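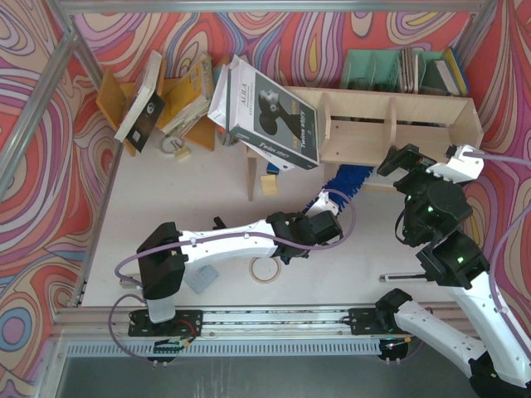 Why does a book left upright in a half-filled holder start to lean?

A book block is heavier and softer than its boards, so once the neighbour that held it up has gone, the pages sag, the spine follows and the whole thing tips until something stops it.

Print this page | E-mail this page

4. Lean, wear and the small book holder

4.1 What counts as leaning

The literature on shelving is large and mostly concerned with shelves that are full. A full shelf is a pleasant thing to study. The books stand up, the measurements repeat, and the authors get home in time for supper. The small desk-top holder has had far less attention, although it is where a good many books spend the years between being wanted and being put away. This section deals with the holder and its occupants, and with what they do to one another.

We call a book upright if its lower edge sits flat on the base of the holder and both boards are square to it. We call it leaning if one lower corner carries the weight. A third state, which our notes record as "lying down but in denial", covers the book that has slid so far that only the end panel keeps it from being horizontal. Elínborg Hviid objected to this label in two drafts. It has stayed because the replacement she offered was eleven words long.

Figure 1. Yellow-orange wooden book holder with a leaning group of books. The thick black-covered volume tilts between the panels; the worn yellow volume is to its right.

The group in Figure 1 shows the ordinary case well. The thick volume has white page edges and a black cover, and it tilts between the panels of the holder. The yellow one beside it has frayed, cream-coloured pages and a small printed label. Neither would trouble a librarian for long. Both are the sort of thing this section is about: books of different build and different age, kept together in a holder and sharing a lean.

4.2 The holders

We placed 10 holders in the reading room at Juvik and visited them 20 times between the opening of the room and the end of December. All were wooden and open at the top, with a panel at each end. Readers were told that they might use the books as they pleased and put them back where they found them. They managed the first part.

The books came from the Blöndal bequest, which holds 3000 volumes and has no theme that we could discover. The bequest suited us for that very reason. A collection chosen by a specialist tends to come in one or two sizes, and a run of matching spines will stand up out of sheer habit. The Blöndal books include sermons, railway timetables, a long shelf on bee-keeping and a novel in four parts of which the third is missing. They differ in height, thickness, paper and dignity.

Each holder was filled at the start to the point where a book could be drawn out with one finger and put back with one hand. After that we left the filling to the readers. On each visit we noted the angle of every book in the holder, the direction of the lean and the condition of the lower corners. We didn't straighten anything. This was harder than it sounds, and Ute Ostermann asked to have it recorded that she found it distressing.

4.3 Direction of lean

Books leaned towards the gap left by the last book to go. This is the result any reader of this paper would have predicted, and we report it for completeness. What interested us more was how long the lean lasted once the gap was filled again. A returned book was seldom put back in the place it had come from. It was put in whatever space was easiest to reach, which was usually at the open side of the lean, where it leaned too.

A holder therefore keeps a kind of memory. The first book to slump sets the angle, and those that come after it accept the arrangement. By the fourth visit most holders had settled on a direction, and only a change of contents or a clumsy elbow altered it. One holder near the window reversed itself between two visits. We have no explanation, though the window cleaner was very apologetic.

Thick books led and thin books followed. A thick book has a broad foot and might be expected to stay upright the longest, and for the first few visits it did. Once it went over, however, it took the others with it and was not easily pushed back. Thin books wavered from visit to visit. Pamphlets cannot be said to have leaned at all, having given up at once.

4.4 Wear

It is tempting to read the history of a book from its edges, and we would urge some restraint. Frayed pages of the kind seen on the yellow volume in Figure 1 can come from handling, from poor paper, from an old trimming or from all of these together, and a single look cannot tell them apart. In the Juvik books we had the advantage of seeing the same corners again and again, so we can say a little more about those.

The lower corner carrying the weight softened first. Cloth boards showed it as a pale spot, paper boards as a fold. The damage was worst where a heavy book leaned on a light one, for the light book then had its neighbour's weight to bear as well as its own. Books with a stiff cover suffered less, and coated paper suffered least of all, which may comfort the owners of cookery books.

Labels deserve a word. A label stuck on the outside of a book rubs against whatever stands next to it, and a leaning neighbour rubs harder. Several Juvik labels lost a corner in this way. The shelf marks on them could still be read, but only by someone who already knew what they said.

4.5 Surfaces and small objects

The table under a holder matters more than its maker likes to think. On a slick white top the holder itself may creep when a book is pushed back with enthusiasm, and the lean then changes without a single book having been touched. We tried felt pads. They worked until they fell off, and afterwards they worked as bookmarks.

We also kept a note of the things that gathered near the holders. Reading room staff had warned us that a holder is treated as a landmark, and that anything without a home will be put down beside it. We found keys, spectacles, a thimble and part of a sandwich. Such objects are more than clutter for our purpose. A hard object slipped under the foot of a holder tips it, and an object wedged against a cover leaves its shape there. The small brass-coloured padlock in Figure 1, on its loop of grey cable, lies directly below the books. A lock that size would make a neat dent in a cloth board, and we would sooner see it moved a hand's width off. We would say the same of the sandwich.

4.6 Remedies

The obvious cure for leaning is a second support that can slide up to the last book. The Boruvex sliding end is the one we tried, and it holds well so long as somebody slides it. At Juvik it was moved by readers on the first day, when it was new, and by us thereafter. A sprung end did better, although it closed on the fingers of the less attentive and was withdrawn after a letter.

Filling the gap with a dummy book worked best of all. We used blocks of light wood cut to a middling thickness and covered in plain paper. Readers accepted them at once. One block was borrowed, and came back late.

We had hoped to compare our angles with the Trosora survey of domestic shelves, which covers 1000 households, but the survey asked people whether their books leaned and most of them replied that it depended who was asking. The two sets of results cannot be joined. We can say only that where the survey includes free comments, the complaint is a familiar one: a holder bought for a few books is given a few more, then loses half of them to a bedside table, and what is left falls over.

Our advice to the owner of a small holder is accordingly modest. Keep books of like height together, put the thickest against an end panel, and fill the gap with something on the day it appears. Ostermann would add that the books should be straightened each evening. Hviid has asked that this be marked as a minority view.

Contact the authors: Reading Room Studies, Juvik | Copyright the authors, Mar 25, 2023 | Back to top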